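Call for participants: a memorial garden for the Marton valley

Trason is a small landscape and architecture studio, and for the past while we have been lucky enough to work with the town of Marton on a place to remember the mill families who lived along the river before the valley was flooded for the reservoir. The site is a long, sloping strip of shoreline below Hudec Street, a bit wild at the moment and very lovely in the early morning, and we would like to design it together with people who care about it (you don't need to live there now, or ever to have lived there!).

We are looking for 21 participants to join a series of 5 design workshops at the old Zemness schoolhouse, starting in April. You might be an architecture or landscape student, a stonemason, a gardener, a retired teacher with a box of family letters, or somebody who simply likes making things and talking while you make them. No drawing skills are needed, and all the materials are on us.

Over the workshops we'll walk the shoreline, listen to recordings of former residents, build rough models at a big shared table and settle on the planting and the paths. Each participant receives a fee of $2,000, paid in two parts, plus travel costs if you come from more than 80 miles away. Lunch is included, and it is usually soup.

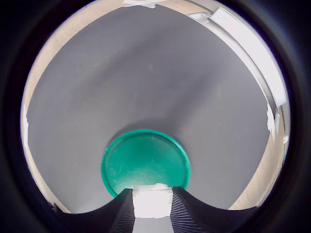 Round green lid on a gray surface.

To apply, please send us a page or so about yourself and why a project like this appeals to you. A letter is fine, and so is a voice message if writing isn't your thing. Do mention any dates you can't make, and anything we should know about stairs, hearing or food. Applications go to Janka Beneš at the Trason studio and should reach her by 16 September 2026. She reads every one herself and will write back to you either way, though it may take her a couple of weeks.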